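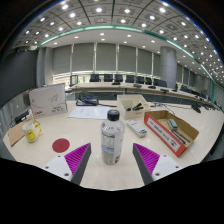 Hiyori Oda wrote:

> I'll play the grump again. For as long as I've been on this list we've
> been told that the machine that tidies up after people is nearly here.
> I still wipe my own table. Show me one that can clear up after a
> meeting without a person standing next to it, and do it on a Friday
> when everyone has left in a hurry, and I'll buy the first round. Until
> then I say chores are too messy and too boring to be solved, and the
> shop floor will get there years before the house does.

Hiyori, I'm going to hold you to that round! Maybe not this year, but I'm much more hopeful than you are, and I'd like to say why, because I think you've picked exactly the right test. Clearing a table after a meeting is a lovely problem. It's small, it's safe, and it has nearly everything in it that makes housework hard.

Take the easy end first. A plastic water bottle with a cap on, standing upright, is about as friendly as an object gets (yes, even a clear one, though clear plastic still gives depth cameras fits). Two fingers with ribbed pads, come in from both sides, close, lift. Aoi Katayama and I ran that with the arm at Skendalel over the summer and got to the point where we were bored of it, and being bored of a grasp is a wonderful feeling if you remember what things were like when I joined this list. We did 200 bottle pickups in one afternoon and the arm missed 4. Two of those were bottles with so little water left that they tipped when the first finger touched them. I was thrilled with that and Aoi was annoyed, so you can tell which of us will finish her write-up first.

Now a mug. Still fine if you can reach the handle or get the fingers around the body, but a person knows to look inside first, and our arm didn't. Pens in a tray: hard, much harder than they look, because the fingers want to go where the side of the tray already is. A sheet of paper lying flat on a glossy table is awful. You and I slide it to the edge and pinch it. I've seen exactly one machine do the slide on purpose, a little demo from the people at Stollitz, and I made them run it again for me until they started packing up.

And then cables. I'll give you cables, Hiyori. A tangle of black cords across a table, with a phone cord going off somewhere else, is where I'd stop the clock and call a human. The arm can grab a cord all right. What it doesn't know is what's on the other end, and whether that thing is about to go over the side.

What I disagree with is the bit about the shop floor. Akihiko Kawaguchi put this to me at lunch and I've been chewing on it ever since: a factory gets there first only because it's allowed to change the job. If the part is awkward they build a fixture. At Ralier they spent the better part of a year on trays so that every part would sit the same way up, and then the robot was easy. Nobody is going to build a fixture for my kitchen. So the house has been waiting for a different kind of progress, the kind where you show the machine how a person does it, over and over, in lots of different rooms, with different light and different clutter, and it picks up the general idea. That work is going quickly now. I'd say we learned more from the last 30 hours of hand-held gripper demonstrations than from everything we scripted the year before, and it was much more fun too. You just pick the thing up and do the chore!

Where it falls down is deciding what counts as done. Does the stapler go back in the box or does it live on the table? Is that paper trash or somebody's notes? Ryota Kaneko thinks this is the real wall, and that grasping will look like the simple part in 10 years. I half agree. But a new person in the office doesn't know those things either, and we don't say they can't clear a table. They ask. I'd be perfectly happy with a machine that did the bottles and the mugs and then left the rest in a neat bunch for me to sort out. I'd take that tomorrow.

So here's a counter-offer. Drop the "no person standing next to it" part for now and let me have one person in the room who is allowed to answer questions but not touch anything. Bottles, mugs, pens and loose paper are in, cables are out. We try it in December, when Aoki has the big room free, and you get to set the table as nastily as you like, as long as nothing on it can break. If it takes longer than you would by hand, that's fine by me, I only want to see it finish.

Does anyone here have a good trick for the flat paper? Suction is cheating, but I'll listen.

Hatsue Uchida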